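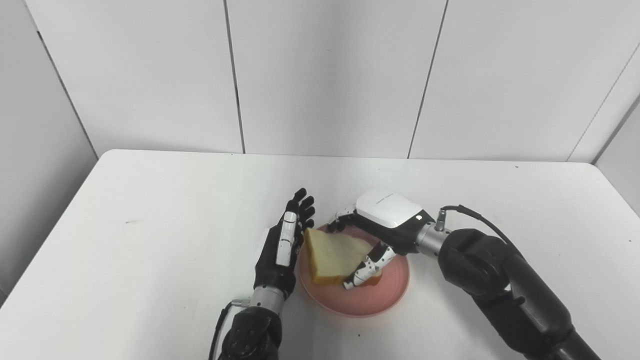 Photos: Oratile Van der Merwe

Notes, lunch talk on plating plain food. Speak slower than last time.

Open with the toast question: who cut their bread into triangles this morning? Wait. Let them look at each other.

Triangles cost the same as rectangles. A cafe will still charge you more for them. I paid extra at Gurley in December and said thank you.

Point one is the pink plate. White bread on a white plate looks like a clerical error. On pink it looks like somebody had a plan. (Pause for Hicham, who will say it looks like a hospital.)

Point two, the rim. A low one keeps the crumbs in and the sandwich visible. Deep bowls are for soup and for people who eat on the couch. I am both.
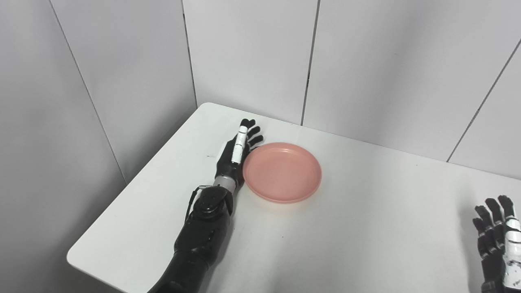

Does the crust have to come off?
Leave it on unless the guest is under five or paying.

Point three: put the slice off center and stop fiddling. I once spent 40 minutes on a single slice for the Oosthuizen brunch. It was eaten by a man on the phone. 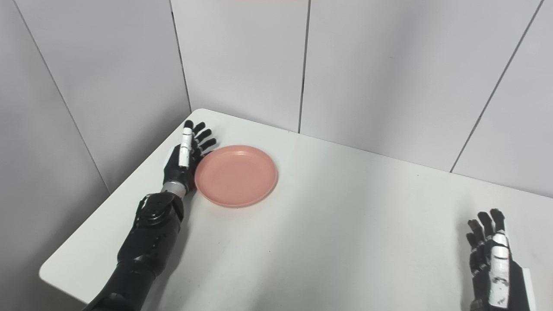 Which brings me to budget. My whole kit is one plate, one bread knife and a damp cloth. Ntombi owns 75 plates and serves toast on a napkin.

Skip the butter section if we're past the half hour. Handouts are by the door. Take questions, then eat.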